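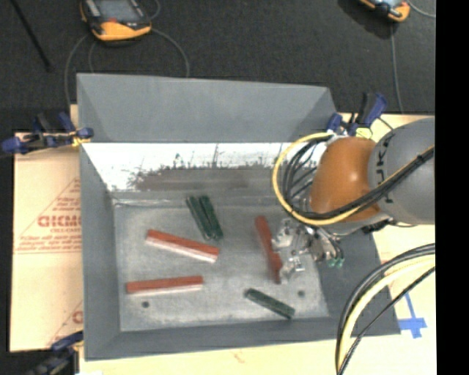

Red bars, green bars, gray bin. The arm end of the shop at Rastwood.

Tips from the bin picking build

People at our shared shop keep asking me the same questions about the arm, so I've written down the stuff I'd want if I were starting over. I'm a hobby woodworker who got talked into this by Sosina Weldu (she does the programming, I do clamps and cables and sweeping), so take the electrical bits with a grain of salt and ask her if you're unsure. The job we gave ourselves is simple to say: reach into a bin, take out one bar, put it down somewhere else, go back for another.

Clamp the bin

Our bin slid. Not far, just a nudge every time the gripper brushed a wall, and after a dozen picks the arm was going for spots where the bars used to be. We tried rubber shelf liner first and it helped for maybe an afternoon. Now we use quick clamps, the blue and black kind you'd use for a glue-up, on the rim near the corners. Put them where the arm doesn't swing. Sounds obvious, and I still had to move one after I heard it tick against a cable. Run the whole path at crawl speed after you move any clamp, even an inch.

Snug is plenty, by the way. I cranked one down hard and bowed the rim, and then the bin rocked.

If you have to take the bin out for cleaning, mark where it goes before you loosen anything. Painter's tape on the bench works great! Lay it so the corner of the bin meets the corner of the tape, press the edges down with a fingernail, and change it when it starts to curl. Don't write on it with the cheap markers, they bead up and come off on your sleeve.

Cables, cables, cables

I spent more time on cables than on anything else in this build. The thing to know is that a cable which looks fine with the arm parked can be tight as a guitar string with the wrist turned the other way. So turn the wrist all the way both directions before you tie anything off. We leave a big lazy loop around the wrist — bigger than looks tidy — and let the yellow line and the black ones travel together the same way round.

Hook and loop straps for anything that moves, zip ties only for things that don't. And if you do use zip ties, snip them flush and run your thumb over the end. My forearm learned that one.

Mekdes Lencho wanted to tape the loop to the arm to keep it out of the bin. We let her try it. The tape let go at the warm end of the day and left goo, and goo comes off with a little cooking oil on a rag, then dish soap. Wipe it dry.

Light and shine

A smooth metal bin throws light back at you, and at the camera. We had picks that missed for no reason I could see until I bent down and looked from the side and got a bright stripe right in the eyes. Move the lamp, not the camera. Bounce it off something pale if you can. I used an old bedsheet over a drying rack for 2 weeks and it did fine.

Don't bother polishing out the scuffs on the floor of the bin. I started to, with a gray pad, and all I did was make one shiny patch in the middle of a dull floor, which was worse than before. The dull floor is your friend. Smudges on the walls I leave alone too unless they're sticky.

Colored bars

Pick colors you can tell apart when you're tired. Our red and our dark green are easy for me in daylight, but Aleksi Kinnunen is red-green colorblind and told us so very patiently the first time he sat in. Having the red ones longer than the green ones sorted that out, he just goes by length. If you're cutting your own, I'd do it that way from the start.

Break the edges on every bar with a bit of sandpaper. A burr will snag in the jaws and the bar hangs there when it ought to drop. Two or three strokes per edge is plenty.

And start with only a few in the bin! We dumped the whole box in on day one like kids with a toy chest. A heap is hard. Bars lying flat and apart are easier, two lying right up against each other are harder than you'd think, and one standing close along a wall is the one that'll have you muttering. Get the easy ones going first and then add trouble a little at a time.

Where to put the pendant

We have handheld controllers with the stop button on the front, and for ages they lived on the floor behind the bin with the cords trailing. I don't love it. You want the stop where your hand already is. Whoever is running the arm holds one, full stop, and doesn't put it down to grab a coffee. Eyerusalem Demissie is building us a pair of hooks out of scrap maple for when the arm's off, and I'll put up the cutting list when she's happy with it.

Hands stay out of the bin while the arm is live. If a bar rolls somewhere silly, stop the arm, then reach. Every time.

Keeping score

We write down every pick in a school notebook, hit or miss, with a word on why. Our last long run was 395 clean out of 2,000 tries with the old jaws, which I know sounds awful. It was very useful though, as most of the misses had the same note next to them ("slid off the end") and that told Sosina where to shift the grip. With the new jaws we've only done 100 so far and I'm not going to jinx it by giving you the number.

Odds and ends

Cardboard under the bin saves the bench top. Any flattened carton will do, print side up or down, but check for staples.

Keep a shop vac nozzle just for this corner. Sawdust in the gripper joints is miserable to get out, and a soft paintbrush gets what the vac won't.

If the little air fittings hiss, push the tube in again before you order parts. Cut the tube end square with a fresh blade, too. A slanted cut leaks.

Next thing on the list is a second bin, so the arm has somewhere better than a dishpan to drop things. I'm hoping to have it bolted down by October.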